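Foam letters at the kitchen table, or how I fell for the alphabet again

I have a new favourite part of the day and it is the bit between half past three and tea, when the foam letters come out. I bought them in February from Ramard, the little toy and craft place by the bus station, mostly to have something quiet to hand over while I was chopping onions. They have turned into the thing we do. I am completely won over!

We started with the magnetic kind, years ago with my eldest, and I never got on with them. They ping off the fridge and end up under it. Foam ones just sit there, squashy and cheerful, and they make no noise at all when a whole tub gets tipped out (a joy, if you have ever lived with wooden bricks). Ours are lower case, too, which took some finding.

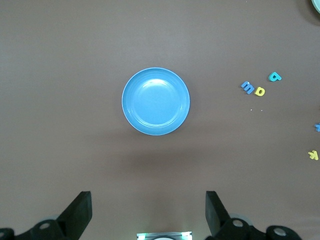 Sorting games are where it really gets going. You need a tub of letters, a plate and a child who likes bossing you about, and the rule can be anything you fancy. Letters from your name go on the plate. Letters with a hole in them go on the plate. My current favourite is the colour round, where we put a plain blue plate in the middle and everything blue has to find its way there, so the m would go in and the yellow k would have to stay out on the table. Then we swap, and yellow gets a turn. The arguments over whether teal counts as blue are long and wonderful – I say no, I am always overruled.

Turning the letters round is the other great discovery. A p on its side could be a d, or a b if you flip it over, and my youngest finds this so funny that we once spent a whole teatime on it. I had worried it would muddle her. It seems to have done the opposite, and she now picks up the cereal box and hunts for them.

We have made up a town as well, called Semavero, where all the shops have to be spelled out before you can go in. The baker is Barbier and the shoe shop is Drasach, and no, I don't know where she gets them from. We only have one set, so anything with three of the same letter in it has to wait until I give in and buy another tub.

Next on my list is printing with them. I have some old sponges, a roll of lining paper and a bottle of green paint, and I can't wait.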